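About the Histidum Equipment Office

Who We Are

The Histidum Equipment Office plans, budgets and purchases automation equipment for the three teaching and research sites of the Histidum Institute: Drurau, Ocampo and Grunwood. The office was established when the sites gave up separate purchasing and agreed to a single budget for robot arms, grippers, wrist cameras, workstations and the furniture on which they stand. It reports to the Director of Operations and serves instructors, laboratory staff and students at every site.

What We Do

Each department submits an equipment plan in the spring. The office reviews the plans together, identifies items that can be shared between sites, obtains quotations and prepares the annual purchase schedule. Approved purchases are received at Drurau, where they are inspected, labeled and entered in the equipment register. The register held 1,103 items at the close of the last budget year. Of these, 543 are assigned to the manipulation laboratories and the remainder to the teaching workshops and the central store.

The office does not set research priorities. It advises departments on what a planned activity will cost over its full life, including spare parts, electrical work, floor space, software licenses and staff training. Departments new to automation are encouraged to meet with the office before writing their first plan.

How We Plan a Purchase

Equipment is bought against a written task. A request for a robot arm must name the objects to be handled, the space in which the arm will work and the length of time the station is expected to remain in service. Many of the tasks now carried out in our laboratories involve household goods: folding cloth, clearing shelves, sorting kitchen items and packing luggage. Such work places demands on the equipment that a catalog does not always show. Soft linings, straps and buckles call for careful selection of gripper fingers, and reaching down into a deep container affects both the choice of mount and the position of the camera. 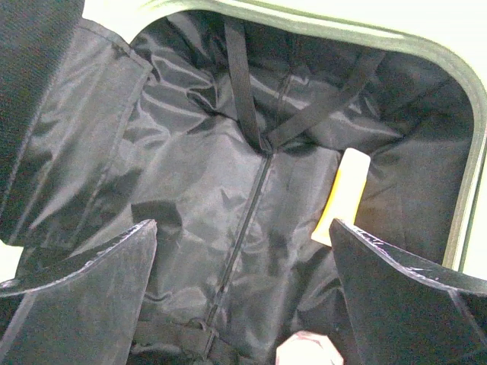 Gripper fingers at work inside an open hard-shell suitcase.

Fingers and finger covers are treated as consumable items. They become scratched and worn along their edges, and each station budget therefore carries a separate line for their replacement. The same line covers cables, fasteners and protective sleeves. Task objects such as suitcases, bins and linens are budgeted by the department that uses them and are not entered in the register.

Any single request above the departmental limit must include 2 written quotations. Where only one supplier can meet the requirement, the department provides a signed statement to that effect. Used equipment may be considered if service records are available and the manufacturer still supplies parts.

Shared Equipment and Loans

The central store at Grunwood holds equipment for loan between sites. Loans are made for one term and may be renewed if no other department has requested the item. The borrowing department pays for transport and for any repair beyond normal wear. Ocampo maintains a smaller store of teaching equipment, reserved for scheduled courses during the term.

Equipment that has reached the end of its service life is returned to Drurau. Usable parts are removed and listed for other departments before the remainder is sent for recycling.

Our Commitments

The office acknowledges every request in writing. Departments receive a statement of spending each quarter, and the full purchase schedule is available to all staff of the Institute. Safety review is completed before an order is placed, and no station is released for use until its operators have received training on that model.

Contacting the Office

Inquiries may be directed to the equipment desk at any of the three sites. Suppliers wishing to be added to the quotation list should write to the Drurau office and enclose a current price list and service terms.

Page last reviewed July 2020.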